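Keeping Old Computer Games in Working Order at Home
Storage, cleaning and small repairs
Last updated 21 July 2023

These tips cover boxed computer games on floppy disk and CD, along with the joysticks and gamepads that go with them. Most of the work can be done at a kitchen table with things you already have in the house. Repairs to power supplies and picture tube monitors are not covered and should go to a shop.

Before you start

Clear a surface and wash and dry your hands. Keep drinks in another room. Put magnets, including magnetized screwdrivers and magnetic parts trays, away from any floppy disks.

Take everything out of the box and note what was in it. Manuals, maps and code wheels are often needed to get past the copy protection, and a game without them may stop at the first screen. If you are working through several boxes, finish one before opening the next. Registration cards and catalogs from different games look alike once they are in a pile.

Floppy disks

Look at the disk surface before you put it in a drive. On a 3.5 inch disk, slide the metal shutter open with a fingernail and turn the hub from the back. On a 5.25 inch disk, turn the disk inside its sleeve and look through the oval window. A healthy surface is an even brown or dark gray. White or cloudy spots are usually mold. Do not put a moldy disk in a drive. The mold gets on the heads, and the heads will scratch the next disk you try.

If the surface is clean, slide the write-protect tab so that the hole is open, or cover the notch on a 5.25 inch disk with tape. Then make an image of the disk and work from the image. I make 2 copies and keep them on separate drives. Name the file with the game, version and disk number. My own early files are all called DISK1 and I still have not sorted them out.

If a disk gives read errors, take it out and clean the drive heads with isopropyl alcohol on a lint-free swab. Let the heads dry and try again. A second drive will sometimes read a disk that the first one won't, as the heads may be aligned a little differently.

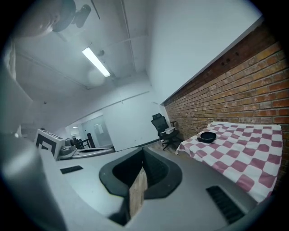
Prys Gronow wrote in to say that a cold disk should be left to warm up in its closed box overnight before it goes anywhere near a drive. Gronow lost the second disk of a Kemeys racing game after bringing it in from an unheated garage in winter and trying it right away. I had been giving disks an hour. I now leave them until the next day.

CDs

Wipe from the center straight out to the edge, never in circles. A soft cotton cloth and plain water will take off most fingerprints. For anything sticky, use one drop of dish soap in a bowl of water, rinse the disc under the tap and pat it dry.

Light scratches on the clear side often do no harm. Scratches on the label side are worse, as the data layer is just under the printing. Don't write on the label, and don't peel off old price stickers. If a sticker is coming up by itself, copy the disc first and then leave the sticker alone.

Joysticks and gamepads

Unplug the stick and take out the screws underneath. Check under the rubber feet if it won't come open, as there is often one more screw there. Photograph the inside before you move anything, especially the springs.

If the cursor or the car jitters when the stick is centered, the potentiometers are probably dirty. Spray a little contact cleaner into the opening on each one and turn it end to end 100 times. Wait until the cleaner has dried before you plug the stick back in. My Skeditz flight stick had to be done twice, and the throttle wheel has been steady ever since.

Sticky buttons can be lifted out and washed in warm soapy water. The rubber domes underneath can be washed the same way, but let them dry all the way through. Clean the carbon contacts on the board with a dry cotton swab. Alcohol may be used on the board itself but will wear away the black coating on the domes.

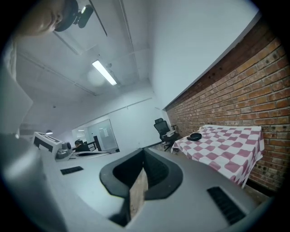
When you put the case back together, turn each screw backward until you feel it drop into the old thread, then tighten it by hand. Stop as soon as it is snug. The plastic posts in older sticks split easily, and a split post needs epoxy and a day to set.

Boxes and manuals

Dust boxes with a dry, soft paintbrush. Do not use household spray on cardboard. A crushed corner can be pushed out from the inside with the handle of a wooden spoon, and a split seam can be closed with a thin line of white glue and a clothespin. Put wax paper between the clothespin and the box.

Manuals with rusty staples should have the staples taken out. Bend the legs up with a butter knife and pull them through from the other side. A loop of cotton thread through the same holes will hold the pages together.

Where to keep them

Stand boxes upright like books, away from outside walls, radiators and direct sun. A closet in the middle of the house is good. Attics get too hot in July and basements are usually too damp. Silica gel packs help in a closed bin. The Platcombe bins I use hold one 200 gram pack each, and I dry the packs in a low oven when the beads change color.

Keep a list of what is in each bin taped inside the lid. Loose disks go in sleeves, label side out, with the name of the game written on the sleeve in pencil.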